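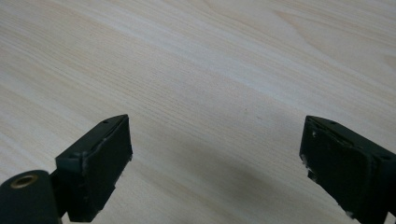 Erneck Quest Logs

Logs from a small online role-playing server, Erneck, collected over one season of play. Each file covers one party and one run through the Dritcombe dungeon.

Contents

The set holds 979 runs. Party size is between 2 and 5 players. Solo runs were removed – the timer worked differently for them and the numbers could not be compared.

Files

runs.csv has one row per run: party ID, class list, start level, finish time in seconds, deaths.
events.csv has one row per event (hit, heal, loot, trade, disconnect). Long runs are split into parts of up to 1000 rows.
items.csv matches item codes to the names shown in the game.

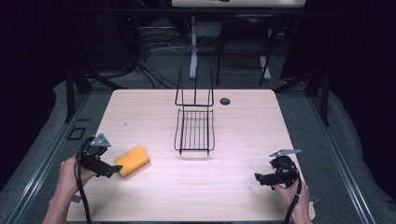
Sponge and wire dish rack on the table.

Known problems

Loot events from before the February patch use the old item codes. Radu Pîrvu wrote the lookup in items.csv, but two-handed axes still show up under both codes.
If a player dropped out and came back, the log treats this as a new player. Check the disconnect rows before counting classes.
Healing over time is logged once, when the spell is cast.

Player names

Character names were replaced with random IDs. Chat was never logged.

Use

Free for any non-commercial use. Please credit Pavell and link to this page.

Maintainers

Defne Değirmenci (logs, server side)
Afonso Caldeira (cleanup scripts)

Send corrections to either of them with the party ID and the row number.

Last changed 12th May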